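Home Boards Grippers & Handhelds Arms Parts Swap Search Log in

Boards > Grippers & Handhelds > Tracking > Marker cubes

Handheld cube keeps dropping out, left side only

Amra Stan

Hi all, hoping somebody has run into this. We use a pair of Keltano handhelds, the ones with the printed marker cube on top of the handle. The overhead tracker reads the cubes and we get the hand path from that, then it goes off to the arm for replay. Task is bathroom cleaning, brush in the bowl, wipe the seat, change the roll.

Right hand is fine. Left hand loses the pose every few seconds. Not gone for long but when it comes back it has jumped, sometimes the whole cube is flipped over in the viewer. Arm replays it as a twitch at the wrist. I've thrown away most of Thursday's recordings.

Tried so far: new battery, restart, wiped the faces with a dry cloth, swapped which cable goes to which port. Firmware says 551 on both. Haven't recalibrated yet, last time it took me half the day and I'd like to know its worth it first.
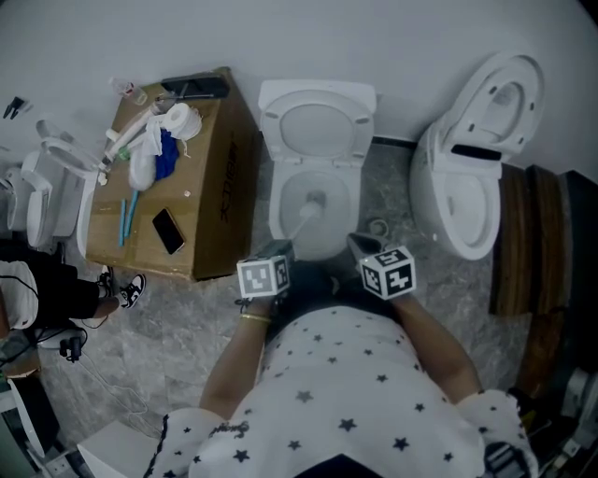
Flipped poses are almost always the tracker only getting one face. A single flat marker has two solutions that look nearly the same to the software when its small or far off, and it picks the wrong one. With two or three faces in view it can't really get confused. Look at your right hand, cube tilted so three faces show, no wonder that one is fine. So before anything else: open the viewer, turn on face IDs, hold the left one how you normally hold it over a toilet and see how many IDs come up. If its one, there you go. Loosen the collar under the cube, turn it an eighth of a turn, tighten, re-enter the offset. Don't skip the offset or your brush tip will be off to the side by the width of the collar and you'll think its a new fault.

Other stuff, no particular order:

Faces. Dry cloth is not great, it polishes the print and then you get glare. Damp cloth, no spray. If a corner is lifting, reprint the whole face, don't glue it down. Print on matte. Measure the black square after printing with calipers, all the faces, and put the real number in the config. Printers scale things.

Exposure. White toilets, light wall, pale everything. Auto exposure goes up and down when your sleeve comes in, and the thin black lines wash out. Lock it. Ours sits at 1/500 with the gain up a bit and motion blur pretty much went away. 1/1,000 was too dark for us in the evening.

Bangle. Take it off the left wrist for recording. Probably not your cause but shiny metal right by the cube, why leave it in.

Duplicate IDs. Check nobody printed the same face for both cubes. Happened here, took a week to find.

Recalibrate last, only if all that checks out. You don't need the long routine either, there's a short one under Tools, 7 poses per hand.

Rafsan Paul

Had same thing with ours (older Keltano, the ones sold by Drultura). Was the collar screw. Cube was turning a tiny bit every time the handle got knocked. Put a paint pen line across the collar and the handle, then you can see straight away if it's moved. Blue threadlocker after that and no trouble.

tomic_fan

just buy the Tomić rings, cubes are a pain

Amra Stan

Ok ran the face ID thing. Left is one face most of the time, two if I bend my elbow out like an idiot. Right gets three. Turned the collar as per the first reply, redid the offset, did ten minutes at the middle toilet and only one dropout, when I leaned right over it. Also the screw WAS loose Rafsan, so maybe both.

Exposure was on auto. Locked it, but 1/500 came out grainy, will play with the gain tomorow. Bangle is off.

Not buying rings, sorry.

Does the short calibration keep the old hand offsets or wipe them? Don't want to type them in again if I can help it.

Stallinach

Keeps them. Export first anyway, Tools then Save rig. The first reply was mine by the way, was on the shop login and my name didn't come up.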